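In Praise of the Boring Gripper

Opinion, by Lowri James
May 31, 2021

Every few months somebody sends me a video of a robot hand with more joints than mine, and I watch the whole thing, twice, because I love this stuff. Then I go back to the bench and put the two-finger gripper on again. I've been doing this long enough to admit I have a favorite, and it's the plain one with foam on it.

Some background. Our little shop, Tuken, makes small drive assemblies, and since September we've been trying out end effectors for the fiddliest station we have, the one where spur gears go onto a round aluminum plate. We've had 4 of them on the arm so far. Berwyn Ellis wanted a magnetic pickup, and I understand why: steel gear, aluminum plate, what could be simpler? Well, steel gears also like each other. Go in for one and you may come out with its neighbor hanging off the side. Afroza Dissanayake spent a week on a suction cup that had almost nowhere to sit, what with a bore in the middle of the face and teeth all around the outside. The Stenuvex three-jaw was a lovely piece of machinery (I mean that, I'd have it on my desk) and it centered beautifully, but three jaws need room on three sides, and in a crowd of parts you don't get it.

So, two fingers. Ours are red and soft-looking, and they close in a V with a strip of black foam down the inside of each. Emlyn Foulkes calls the arm Furby on account of the fuzz the foam grows where it meets the teeth, and yes, the pads shed and we replace them. I don't mind! A pad is cheap and takes a minute to change, and a rough, squashy surface forgives so much. Spur teeth are a miserable thing to grab. Hard flat jaws touch a tooth tip on one side and a gap on the other and the part rolls. Foam just lets the teeth push in.

My second strong opinion is about where the camera goes. We started with one overhead, and I fought for a wrist view for months. From above, a held gear is mostly a picture of the gripper. From the wrist you get the face of the gear and the bore, with the teeth running back behind it, and you can see what's waiting on the plate underneath. If the gear is tilted in the pads, it shows. I'll take that over a better lens in a worse place any day.
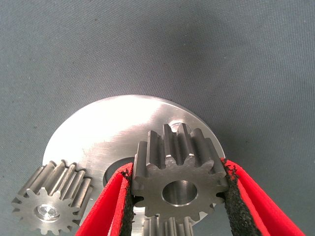 What the fancy hands are for

I don't want to sound like a grump about dexterous hands. Rhiannon Llewellyn runs one at Lewis, two buildings over, and it can turn a part over in its fingers, which ours will never do. When a gear is lying on its side facing the wrong way, we have to put it down and pick it up again, and she doesn't. That's a real advantage and I'm jealous of it. But her hand has 12 motors in it and ours has one, and I know which I'd want to repair on a busy afternoon.

My case is really about attention. A simple gripper leaves you time to think about everything else: the gray cloth we work on so that shiny metal stands out, the angle of the lights, how fast to close, how much squeeze is enough. We logged 1575 picks on the foam fingers and I learned something from nearly every batch, mostly about lighting. A polished plate throws a white glare that can swallow an edge completely, and no amount of clever finger design will help you with that.

If you're starting out, buy or build the dull one first. Spend 20 minutes gluing on foam, put the camera at the wrist, and pick up the most annoying part you own. Then tell me what happened, because I'd love to compare notes on pads.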